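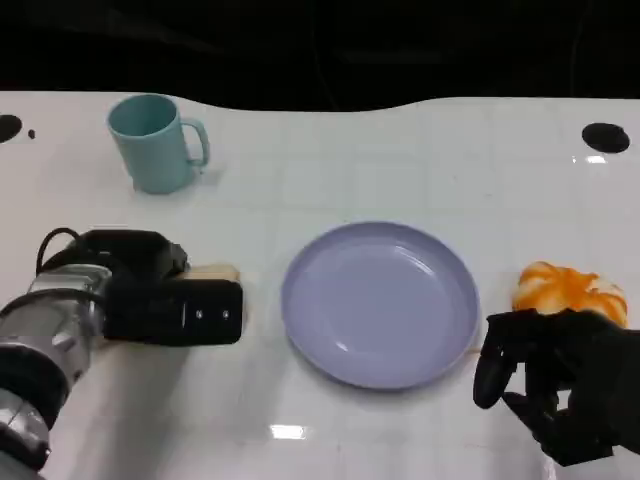

Figure 3. Test table with mug, plate and toy bun. Gripper on the left arm, multi-fingered hand on the right.

4. The stall fault

Our task was to have the two arms clear a small table setting. The left arm handles the mug and the plate, and the right hand handles the toy bun. We ran it in the Gurnport lab during July, using the Degefa controller that last year's group left set up.

On trial 70 the right hand closed on the bun and did not release it. The program moved on to the next step anyway and sent the right arm back toward its rest position with the fingers still closed. The arm hit its torque limit and stopped. The left arm kept moving, and its gripper pushed the plate into the mug before one of us pressed the emergency stop. There was no damage to the arms.

The log had 1,826 lines for that trial. At line 483 the hand reported a finger motor fault, but our code only checked for faults at the start of each trial. Also, a stop on one arm was never passed to the other arm. We had assumed the controller did this for us. It does not unless the shared stop setting is turned on, and ours was off.

We made two changes. Fault status is now read on every control cycle, and a fault on either side stops both arms. We tested this by sending a fake fault to each arm in turn. Both arms stopped every time.

We then ran 115 more trials. The finger motor fault came back twice, and both arms stopped each time. We still do not know what causes it. The connector at the wrist was replaced after the first repeat and the fault still came back, so the next group at Ududville should start with the finger motor itself.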